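Holtero Tableware Study Room
Gallery: The Single Place Setting

The Holtero Tableware Study Room keeps 1,021 catalogued pieces of everyday crockery and cutlery for the use of students in catering and household studies. This gallery concerns one of the plainest groups in the teaching series: a bowl, its saucer, a spoon and a serving tray. The selection was made by Saron Moges, and the notes are by Lwazi Baloyi.

Spoon on the tray, with the bowl and saucer set beyond it. The tray is beige, with rounded corners and a low raised rim.

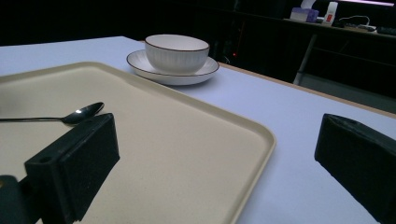 Bowl, saucer and spoon

Students are asked to consider the bowl and saucer as a pair before adding the tray. The spoon may be laid across the bowl or stood in it, and both positions are accepted in the practical assessment.
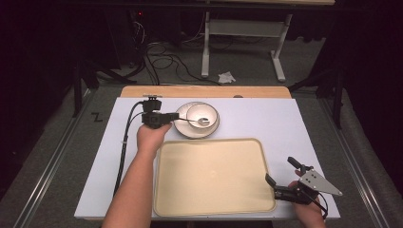 Bowl on its saucer with the spoon resting in it, behind the tray.

The matching of rims is treated in the second unit of the course - a thin dark line at the edge is often enough to join two pieces of plain white ware.
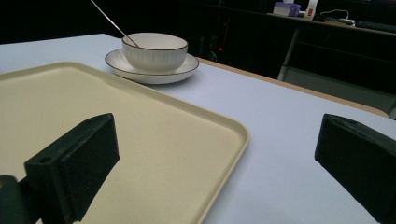

Ribbed bowl and matching saucer, both edged with a thin brown line.

Requests to handle pieces from this group should be addressed to Javiera Cisternas at the study room desk. Parties are limited to six persons.

Page last revised 2/18/21.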